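I finally bought a sound level meter. The neighbor's heat pump went in last May, and I wanted a number to go with my complaints before I talked to anyone about it. I paid $229 for the Voster, the middle model in their range. There is a cheaper one, but it only does A weighting, and low hum is what I'm after.

Setup was simple. It takes 3 AA batteries, not included, and the battery door is stiff. The first reading in the bedroom with the windows shut was higher than I expected, until I noticed the refrigerator was running.

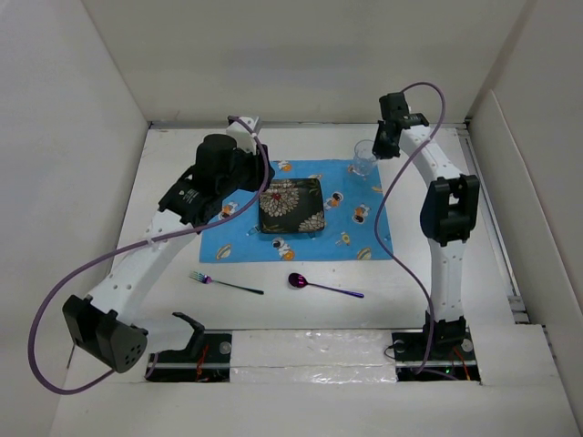 With the refrigerator off, the same spot came down a good bit. I did the rest of my readings that way, on slow response, with the meter on a tripod and me standing back from it. Holding it in your hand works too, but my sleeve rubbing on the case showed up in the log.

The log stores 576 readings. At one every minute, that gets you through a night with room to spare. You can change the interval in the menu, but it goes back to one second if you take the batteries out, and I lost a night to that.

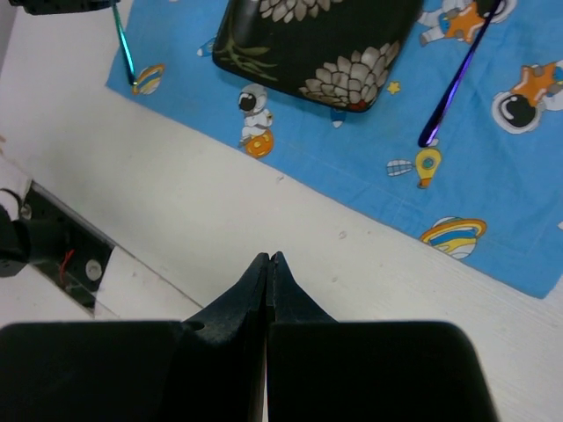 My one real complaint is the display. The backlight shuts off after 19 seconds and there is no setting to keep it on. The numbers are thin and gray. They are about as easy to pick out in a dim hallway as those small gray specks on the white tabletop, and I have to lean in close, which changes the reading. Khumalo makes a meter with a bigger screen, but it has no tripod thread.

The calibrator is sold separately. I borrowed a Fedetti from work and the Voster was close enough that I left it alone.

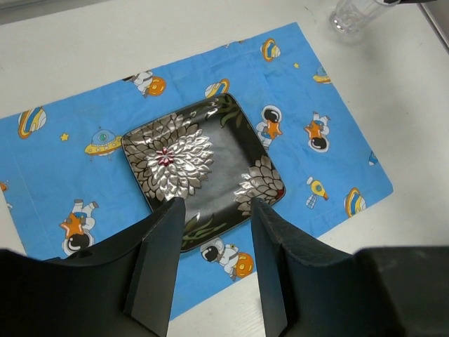 Square black plate with silver flowers, on the space placemat.

Next I want to run it outside by the fence on a still night with the foam cover on. The town office in Brandonham told me they want readings taken at the property line anyway.

Comments

Wian Visser: Does the log keep the max value too, or only the average?

Reply from author: Both, in separate columns.

dottie_k: Mine loses the interval setting too. I write it on tape on the back.

Contact | Copyright, all rights reserved | Back to top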